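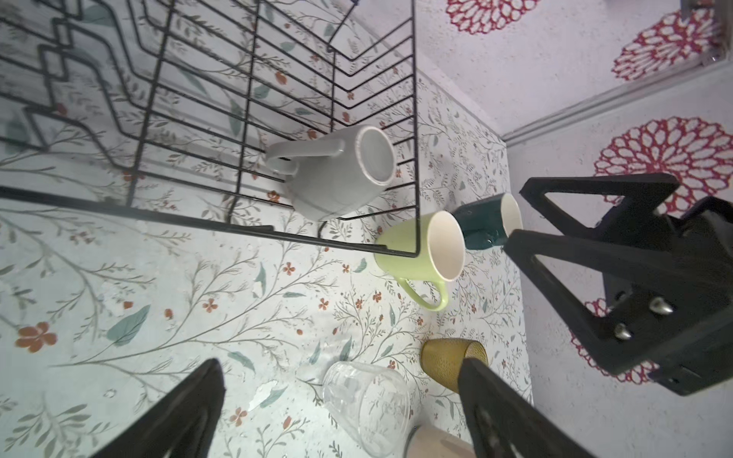

Photo: Noreen Ní Mhurchú / Cladport

Cladport Mug Rack Pack – README

Last edited 13/08/2025

What you get

The Mug Rack Pack is a set of recorded demonstrations for people who have bought a two-arm kit from us and would like it to handle drinkware. It contains 3174 episodes, all driven by a person through teleoperation, and it comes with a starter policy trained on the same episodes. We sell it as an add-on to the Pemel arm kit. You can also use it with other arms, in which case the support desk will wish you luck and mean it.

The job sounds small. Mugs go into a wire dish rack, upside down, and later they come out again. Anyone who has watched a gripper consider a handle for the better part of a minute will know how small it is.

Objects

Ceramic mugs in gray, light green and dark teal, an amber tumbler with a dimpled surface, clear drinkware, and an iridescent cup. The rack is black wire. The surface under it has a branch-and-flower print, and the wall has big red flowers on it. Milagros Cabello chose both. The first release used a plain gray table, and the policies trained on it behaved beautifully on plain gray tables. Customers turned out to own kitchens.

Start positions vary. Some episodes begin with mugs lying on their sides on the counter, others with the rack partly loaded. The start state is written in the episode header under start_state, and it was typed by hand, so expect the odd creative spelling.

Files

Each episode folder holds the camera streams, joint positions, gripper opening and a short text instruction. Timestamps share one clock. The July release had two clocks – please delete the July release.

The loader is called Dabbas. Install it before you unpack anything, point it at the top folder, and leave the folder names alone. It reads the names to work out which arm is which, and it does not take correction well.

Cameras

The wrist view gets close to whatever is being held, so a cup can fill a good part of it. We kept those episodes. If you plan to train on wrist views only, try the iridescent cup episodes early, as its finish picks up blurred reflections of the gripper and the wall, and a model can get quite interested in them.
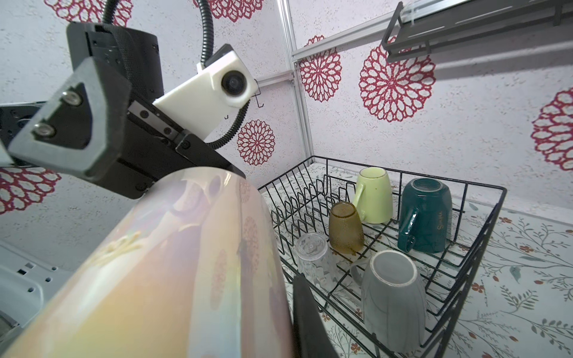

Can I train on this pack without buying the arm kit?
The pack is sold separately under the same license, and the files open on any machine that runs the loader. The starter policy expects our joint layout, so you would have to train your own.

Known problems

Clear drinkware is hard. The starter policy sometimes closes on air with great confidence, then carries the air to the rack and sets it down gently.

Handles catch on the plate dividers. We left 121 of these episodes in, tagged snag, and you can filter them out with one flag. Noreen would prefer that you didn't. Her view is that a policy which has never seen a snag will go looking for one.

Dishes on edge in the rack have no labels of their own. They are there as obstacles, and the instruction text never mentions them. If your model picks one up, that is between you and your model.

The held-out split has 60 episodes. Our starter policy finishes 83 percent of them by our own scoring, where a mug must end upside down and touching the rack. Touching the counter as well still counts. We know.

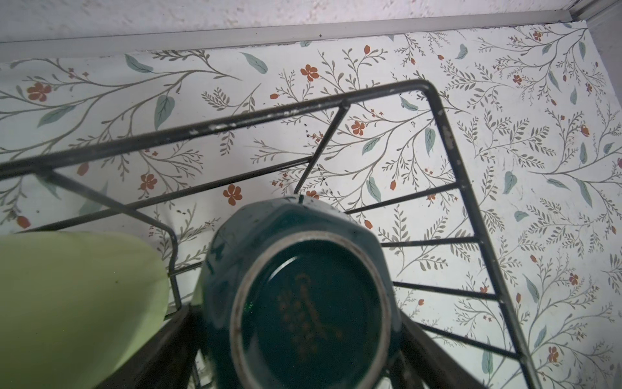
Source: Mug Rack Pack, wrist camera still. © Cladport. Reuse with credit.

License and support

Research and in-house product work are both fine. Reselling the raw files is not. If you publish results, name the pack and the release you used.

Arunkent-style batch exports are not supported; Arkunent exports, spelled correctly, are. The tool checks the spelling too.

Bug reports go through the support form on your order page. Include the episode number, the loader version and the full error text. Reports reading "it dropped it" will be answered in the order they were received, after the others.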